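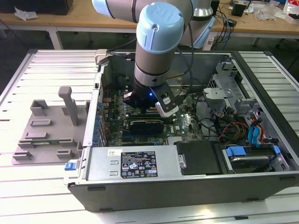

DATA CARD

Stomard Bench Notes

Version 3, released 2024-05-10
Maintainers: Xiaoyan Dai, Weidong Hao
Licence: see LICENCE.txt

Summary

Stomard Bench Notes is a text collection of 115 repair and strip-down notes for second-hand desktop computers. Each note was typed by a technician at the Cakatitz or Hou workshop while the machine was on the bench. The collection is meant for work on spelling variation, part naming and abbreviation in trade writing. It holds no disk contents and no customer records.

Contents

notes.csv has one row per note, with the columns note_id, site, machine_type, body and outcome. The body column is left as typed, including misspellings. The outcome column takes the values resold, parts and scrap. Where a note gives no outcome the cell is blank, and it should not be read as scrap.

parts.csv lists every part name found in the body text with its normalised form. "Heatsink", "heat sink" and "HS" all map to heatsink. "Chip" maps to processor only where the sentence makes this clear.

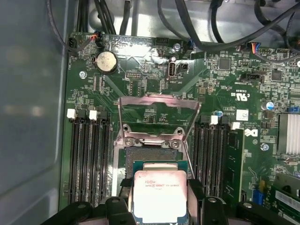
Intel Xeon E5 processor and open socket.

Labelling

Two readers labelled each note separately, then settled differences by discussion. Most differences were over the word "board", used at Cakatitz for the motherboard and at Hou for any circuit board. The site column should be kept if part names matter to your analysis. Colour words were not normalised.

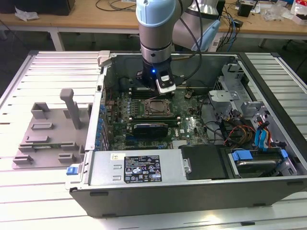 Known problems

Notes from Hou are shorter than those from Cakatitz, and roughly 3 in ten have no machine type. Dates were removed before release, so the order of note_id does not show the order of the work. Memory sizes are written with and without units. A bare "8" can mean gigabytes or the number of modules, and the parser in tools/units.py leaves these cases alone.
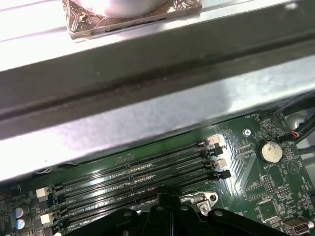

It does write them to unresolved.txt, one per line with the note_id, so they can be checked by hand. Running the parser a second time overwrites that file.

Changes

This version merges the Wuseo spelling list into parts.csv and corrects the outcome of several Cakatitz notes. Column names are unchanged. The next release is planned for June and will add a site code for notes that were moved between workshops.

Send corrections to either maintainer with the note_id and the column name.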